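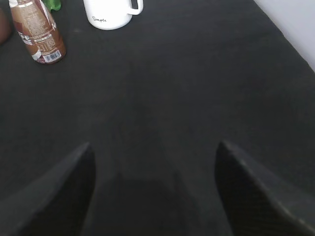 Ticket: coffee ring on break table, Skalldale office
Opened by: Gifty Lamptey
Status: closed

9:10 am, Gifty
Pale ring on the dark table, 5 inches across, from a paper cup somebody left overnight. Dish soap and a sponge did nothing. Any ideas? I love that table and want it back!

9:40 am, Thắng Phan
Ooh, I had this one at home. Milk leaves a film that soap just smears around. Try warm water with a splash of white vinegar, leave it 5 minutes, then wipe with a soft cloth. No scrub pads, they leave shiny spots.
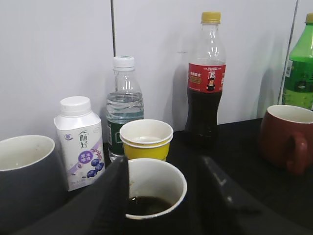 10:25 am, Gifty
Vinegar took off most of it on the first go - so happy! Faint edge left if you crouch by the window. Will the same mix work on yogurt drink? That dries stickier than coffee.

10:50 am, Thắng
It does, but use plain warm water first and give it longer. Then a second round of vinegar for your faint edge, and dry it straight away or you get streaks.

2:15 pm, Gifty
Second round done and the ring is gone, even from the window side! I put a pack of 25 coasters in the top drawer. Please use them, yogurt people too. Closing this one.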